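Leather Care and Repair - Frequently Asked Questions 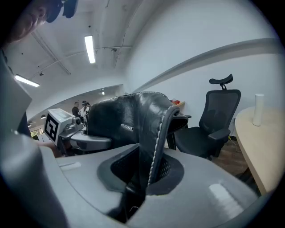 Creased black leather with white stitching along the raised edge.

Which leathers do you accept?
Smooth finished leather in any color. Suede and nubuck go to our Gastmont workshop, which adds a week.

Can creases be removed?
Not fully. Conditioning softens shallow creases. Deep ones stay, and heat makes them worse.

How do I clean white stitching on black leather?
Use a soft, dry toothbrush first, then a barely damp cloth. Apply black polish by hand and stop short of the thread - dye in the thread does not wash out.

The leather looks too shiny. Is it damaged?
Usually not. Gloss can come from the factory finish or from wax buildup. Wipe a hidden spot with Drovex cleaner and compare.

Can you restitch a seam?
Yes, through the original holes. Seams longer than 23 inches are quoted separately by Ruan Maluleke.

When is the counter open?
Monday is drop-off only. For repairs already in progress, call extension 109 and have your ticket number ready.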